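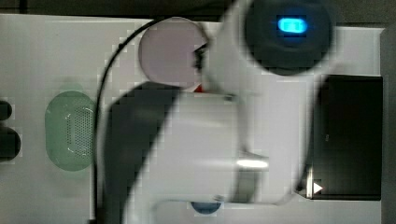 Robot Kit Testers Wanted (paid, part time)

Branolia is looking for 12 people to try out Sutemano, our tabletop arm kit, before it goes on general sale in September. The work takes place at our shop in Plesholm. You do not need a background in engineering, and we would like at least half the group to have never used a robot arm before.

What you will do

Testers set up the kit from the printed guide, teach the arm to pick up and move small household items, and write down where the guide or the software got in the way. You will work alone at a table for most of a session, with a staff member in the room. Each session lasts 3 hours and each tester comes in for five of them. Sessions can be spread over several weeks.

After the last session there is a short interview – we record the sound only.

What we ask

You must be 18 or older, able to read English well enough to follow written steps, and comfortable with a laptop. You should be able to lift the arm out of its case with help. People who have worked for a company that sells robot arms can't take part in this round.

Long hair must be tied back and loose sleeves rolled up. We supply safety glasses.

Pay

Testers are paid by the session, at the end of each one. The rate is listed in the consent form, which we send out before you commit to anything. Bus fare is paid back with a receipt.

How to apply

Write to the Branolia test desk, Krajčí Building, Plesholm, or use the form on our jobs page and quote reference 3663. Tell us which hours suit you and whether you have used a robot before – a few lines is enough. Applications close when all places are filled.

Posted January 16, 2023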